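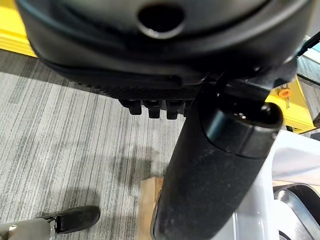

Workshop > Notebooks > Rilo cell

Prev Next Index Log in

2025-01-01

Read the Lolluvden floor rules again. Two pages on signage, one line on where people stand. Says "keep a safe distance from the arm" and gives no number. Meinir Sayce wants 80 cm at reduced speed. I'd want to see her stopping test first -- Pastor's sheet says 45 and doesn't say what payload.

Also not sold on the speed cap. 200 mm/s is fine on paper, but who checks it after someone edits the program? Nometti's answer was "the operator". Which operator?

Footwear: rule says enclosed shoes. Doesn't say steel cap. Ask.

To do before February: tape the line on the carpet, redo the stop test with 2 people, write down the payload this time.

3 comments | 0 shares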